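Genalyn Manalo
30/08/2024

Spent today at the Skillik open day. Notes follow, mostly on the manipulation demo. I skipped the warehouse tour.

Format was a talk, then a long demo block where you could stand behind the operators and ask questions. Panagiotou gave the talk and stayed for the demo block, so the questions got real answers.

The system on show is called Balto. It's a policy for household pick-and-place, trained on teleoperated episodes and evaluated in a simulated kitchen before anything goes near hardware. The simulator is Anuvum, built in house.

Current suite is 51 tasks across 24 kitchen layouts. Not every task exists in every layout. Some kitchens have no shelf low enough to reach, for instance, and those pairs are dropped from the table. I asked if the dropped pairs are listed anywhere. They are, in an appendix.

Observation is camera images plus joint state. No depth, no object poses. The simulator knows exactly where every object is and the policy never sees it. Several people in the room had assumed otherwise and there was some back and forth.

Gripper is a two-finger parallel design. Panagiotou was frank that the grasp model is the weakest part of Anuvum. Contact is stiff, friction is one number per material pair, and small rounded objects squirt out of the fingers more often than they do on the bench.

They handle that by randomizing friction in training and then reporting results at a fixed nominal value. I would have liked to see the spread too. Asked. He said it's wide.

The wrist camera took up most of my time at the demo. When the hand gets close to something large, the image loses nearly all its texture. You get one flat color and the fingertips. The policy has to lean on the other view or on whatever it remembers.

Balto keeps a history of 10 frames. At their control rate that is a short memory. If the hand stays against a blank surface for longer than that, the wrist stream carries close to no information about where it is.

An operator let me scrub through a few episodes at my own pace. Much more useful than the highlight reel, which had music on it.

Things I looked for while scrubbing: how early the fingers open, if the approach slows down near contact, and what the arm does after a missed grasp. Opening is early. Slowing is inconsistent. After a miss it mostly backs off and repeats the same approach.

That last one is a data problem. Their operators were told to discard episodes with a fumble in them, so the policy has few examples of recovery. They changed the instruction and are collecting again, with results planned for December.

Evaluation run for the day was 192 episodes, queued in the morning and played back on the wall as they finished. No cherry-picking that I could detect — failures went up on the wall with everything else.

Scoring is a success check on final object state. Binary, no partial credit. I'd argue for logging at least reach, grasp and place separately, since a single flag can't tell you which stage broke. The team has the data to do it and no one has written the script.

Rendering is decent. Stone and brick textures hold up, shadows are soft, plain materials look very plain. Three from the kitchen, first two from the hand's viewpoint, last one wider with the arm at lower left and a pickle and a green toaster on the counter.
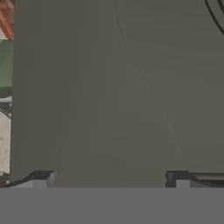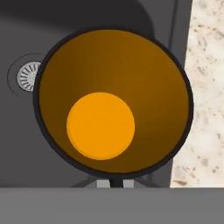
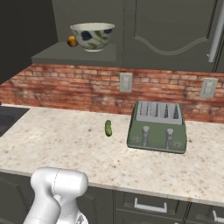 On transfer to hardware: there was a physical arm in the next room, powered down for the day. They quoted no real-world success rate. I'd take that over a number from a handful of trials.

Someone asked about lighting changes. Anuvum varies light position and intensity but keeps the color temperature fixed. That seems like a cheap thing to add, and Panagiotou wrote it down.

Compute question came up too. Simulation is the bottleneck on their cluster, and most of that is rendering. Physics is small by comparison. They've tried lower image resolution and lost too much on small objects.

Slides are supposed to go to attendees by email next week. The appendix with the dropped pairs is in there — I'll post the layout list if they say it's OK to share.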